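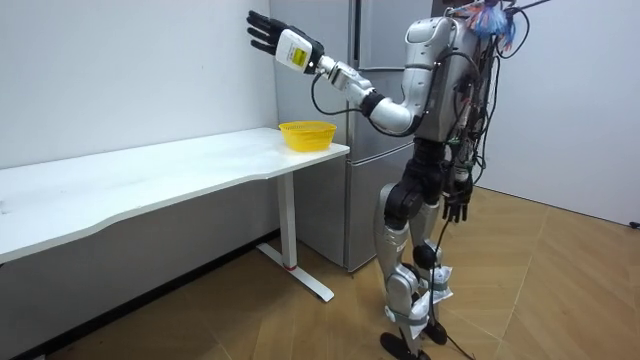 The revised schedule for shared study rooms in Dullham takes effect in January, and residents have asked this blog to set out what will change. Bookings will be limited to 2 hours per household per day, and requests must be received 6 days in advance. The smaller rooms will be furnished plainly, with one long white desk set along the wall and a light wooden floor left clear for chairs to be moved as needed. Food may be kept in a shared refrigerator but must be removed at the end of each booking.

Demand has grown steadily. The branch on Henare Street recorded 2,283 bookings last year, of which 147 were not used and were not canceled. It is the view of this author that a modest deposit would be fairer than the present system of warnings, which falls most heavily on students who share one account with their parents. The Ekura branch has used a deposit for several years, and its evening rooms are easier to reserve.
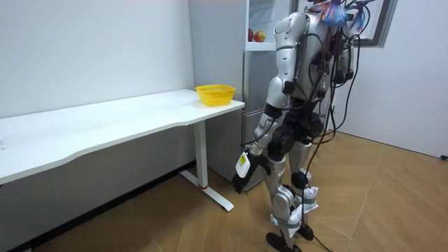

Refrigerator at the back of the room.

Comments on the draft schedule may be left at the front desk of either branch. Requests for quiet hours should be made separately, using the form supplied with the Skolico reading program. Residents who hold a standing reservation must renew it under the new rules, including those who renewed last autumn.

Posted June 4, 2024

Contact | Copyright Dullham Reading Notes | Back to top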